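Looking After a Big Two-Story Room

Posted Feb 3, 2023 in Brirevon Home Notes

Our downstairs is one large open room of 664 square feet with a mezzanine over part of it. The ceiling is high, the front is mostly glass, and there are no closets. It gets used for everything: working at the tables, having people over, repairs, storage when the storage is full. A room like this needs a different cleaning order than a normal living room. These are the things I do, written down mostly so I stop forgetting half of them.

Start upstairs

Clean the mezzanine before you touch the ground floor. Dust and crumbs swept along the upper floor go over the side and land on whatever is underneath. I used to do the tables first and then had to do them again.

Sweep away from the railing, toward the wall. If you have a vacuum with a long cord or a charged battery, use that instead of a broom. Throw an old sheet over anything below the edge that you can't easily wipe, such as upholstered seats and open boxes.

For a black metal railing with horizontal bars, use a slightly damp cotton sock worn over your hand. Grip the bar and walk. One pass per bar takes care of the dust on top and the finger marks on the sides. Dry it with a second sock. Black paint shows water spots more than people expect, and it shows lint from paper towels even more. Don't hang wet laundry over the rail, and don't stand cups on the floor right next to it.

Twice a year check the places where the posts meet the floor. Put a hand on the rail and push gently. If anything moves, get it looked at before you have guests up there.

Ceiling lights

Round recessed lights in a high ceiling collect a ring of gray dust on the trim. You won't see it from the floor until it's bad. A microfiber head on a telescoping pole will reach most of them, used dry, with the lights off and cooled down. I have a Plotent pole that I bought for windows, and it does the lights too. Turn the head in a circle and don't press.

If one lamp goes, I write it on a piece of tape and stick it inside the cabinet door, then wait until there are two to change. Getting the tall ladder in and out takes longer than the job. The exception is any light over stairs or a doorway, and those get changed the same day.

Keep one spare of each type. Write the fitting and the color temperature on the box in marker. Mixing a warm lamp in with cool ones looks wrong from every part of an open room.

The air conditioner

A wall unit mounted up high is easy to ignore. The filter should come out and be rinsed every 3 weeks in the months when it runs a lot, and once before the season starts. I do the first one in March. Take the filter down, vacuum the dusty side, rinse it under lukewarm water from the clean side, and let it dry completely in the shade before it goes back. Putting it back damp gives you a smell that hangs around for days.

While the ladder is up, wipe the top of the casing. Then wipe the louvers with a barely damp cloth. Leave the coils and the fan to a technician.

Warm air collects under a high ceiling. In winter I set the unit to 70 and angle the louvers down as far as they go. In summer I angle them level. 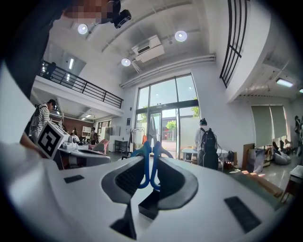

Brick needs the least work of any wall we have, but it does shed. Once a month run the vacuum's soft brush over it from the top down, and do the floor along the bottom edge last. Don't wet brick to clean a small mark. Try a dry sponge first, the kind sold for soot, and then a white eraser. Water pulls the dirt into the surface and leaves a bigger patch than the one you started with.

Keep shelf units and cabinets an inch or two off a brick wall. Air can get behind them, and the back edges don't grind against the mortar every time someone bumps the shelf. Tall ones still have to be fastened. Use a bracket with some length to it so the gap stays. For our brick I paid Hedegaard, the small repair outfit two streets over, to drill the holes, and I would do the same again.

White furniture

White cabinets and shelves look clean from across the room and grubby up close. The dirt is nearly all around the handles and along the front edge of the shelves. A drop of dish soap in warm water, a well-wrung cloth, then a dry one. That takes care of most of it. For scuffs near the floor use a melamine sponge very lightly, and try it somewhere hidden first because it will take the shine off a glossy finish.

Small tables on thin legs need felt pads, and the pads need replacing. A felt pad with grit in it scratches the floor worse than a bare leg. I cut mine from a sheet. Press them on, leave the table upside down overnight, and they stay on much longer.

Chairs

We have ended up with all kinds of chairs, and each has its own routine.

Colored plastic or painted seats: wipe with soapy water only. Spray cleaners dull the color, and you will notice it on the one spot you always spray.

Upholstered: vacuum the seat, then the crease at the back with the narrow nozzle. Dark gray fabric hides stains and shows lint. A rubber dish glove dragged across the seat in one direction lifts lint and hair into a roll you can pick up.

White with black legs: the seats get blue marks from new jeans. Rub with a little dish soap on a soft toothbrush the same day if you can.

Beanbags: take the cover off, if it has a separate liner, and wash it inside out on cool. Check that there IS a separate liner before you open the long zipper. I didn't once, and I was finding beads until summer. If the bag has gone flat, top it up through a funnel made from a cut-off soda bottle taped to the bag of beads. Two people make this much easier.

When company leaves, push the chairs back to the same places. In a big room chairs drift into the walking routes, and then people start squeezing past the tables and knocking things off.

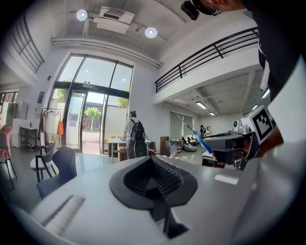
Glass doors get touched at two heights, hand height and child height. I wipe those two bands every couple of days and do the full door only when the sun shows it up. Use a squeegee for the full height. Work side to side on the inside and up and down on the outside, so if a streak is left over you know which side it's on. Black frames should be wiped after the glass, with the cloth you used to catch the drips.

Clean the bottom track or threshold with a dry paintbrush before any water goes near it. Wet grit turns to paste. A short nylon brush and the crevice nozzle together will clear it in a few minutes.

Put one mat outside and one inside. The inside mat should be long enough for two full steps. Ours wasn't, and the floor by the entrance wore dull before anywhere else.

A garment rack instead of a closet

If you have no closet near the door, a clothing rack does the job, but it fills up with everything. Some rules that have helped:

Coats and bags in use this week go on the rack. The rest go to a cupboard or upstairs.

Hang heavy things at the two ends, over the legs. A row of winter coats in the middle will bow the bar.

Bags get their own hooks. An S-hook over the bar is fine. Empty a bag before hanging it up -- the weight is what pulls the rack out of square.

Tighten the screws every few months. If the rack leans, loosen everything a half turn, stand it straight on a level bit of floor, and tighten again from the bottom up.

Put a low tray or a strip of washable mat under it for shoes.

I have a Brorkico label maker, and I put a tag on each hanger section for the people who live here. Guests get the blank ones. It looked fussy at first, but I quit finding coats over the backs of chairs.

Work tables

Whatever you are doing at the tables, lay down a cover you can shake out. Pens are the main trouble here. Store them caps on, lying flat, in a shallow box. A pen that rolls off the table onto upholstery will leave a dot that needs rubbing alcohol on a cotton swab, dabbed from the outside in, with a clean swab each time color comes off.

Cords should run along the table leg and not across the floor. Hook and loop ties are good for this, the soft kind you can open again. If a cord has to cross a walkway for the afternoon, use a rubber cord cover. Tape leaves glue on the floor.

For sanding table edges before re-oiling bare wood, 240 grit and then 400. Wipe off the dust with a dry cloth before the oil goes on. Oily rags get laid out flat outdoors to dry, never balled up in the trash.

Bags on the floor are a tripping problem in any room where people stand and work. A bench or a low shelf by the entrance takes care of most of them.

The sink corner

Dark stands and cabinets near a sink show dried water as white rings. Equal parts white vinegar and water on a cloth takes the rings off painted or laminated surfaces. Rinse it off after. Keep it away from natural stone and from bare metal hinges. Hang the dish towel on the side away from the room, where it won't get used for wiping hands by everyone coming in.

Order of work

Upstairs, railing, lights, air conditioner, walls, shelves, tables, chairs, glass, then the floor. If I only have half an hour, I do the tables, the two bands on the glass, and the floor from the door to the first table. The lights can wait until next month.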